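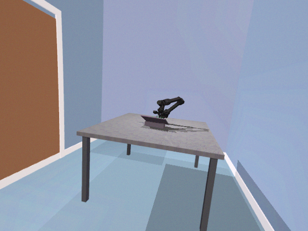

Search this site
Search

Module handout: Reading and Note-taking in Seminar Groups
Convenor: Naima Chraibi
Seminar tutor: Suryani Lumbantobing

1. Purpose of this handout

This handout sets out the arrangements for the reading component of the module. It should be read before the first seminar and brought to each meeting of the group. The assessment criteria are given in the module guide and are not repeated in full.

2. Preparation

Each seminar is based on one set text, normally a journal article or a book chapter. Students are expected to have read the text twice. The first reading should be continuous, without marking the page. On the second reading, students should record the author's main claim, the evidence offered for it and any term whose meaning is unclear.

Notes should be written in the student's own words. Copied passages must be placed in quotation marks with a page number, including in notes that are not submitted. Many cases of poor referencing begin at this stage – a sentence is copied in haste and later mistaken for one's own.

3. Shared annotation

The set texts are available through Jolura, the department's annotation platform. Comments may be made under the student's name or within a closed group. At least one comment and one reply to another student should be posted by noon on Monday. Replies which only express agreement will not be counted.

Students who prefer to work on paper may submit a single page of handwritten notes to the tutor instead. No marks are lost by choosing this option.

4. Assessment

The reading journal carries 20 per cent of the module mark and the essay carries 80 per cent. The journal consists of seven entries, submitted together in December. An entry should summarise the argument briefly and then respond to one point in it. Summary alone will not normally receive a mark above 67.

5. Attendance and support

Absence should be reported to the tutor before the seminar takes place. Students with an agreed learning support plan may request set texts in large print or audio form – please allow seven days for these to be prepared.

Questions on the journal should be addressed to Suryani Lumbantobing. Questions on the essay, including extensions, should be addressed to the convenor.

Filed under: Teaching and Learning, Study Skills, Handouts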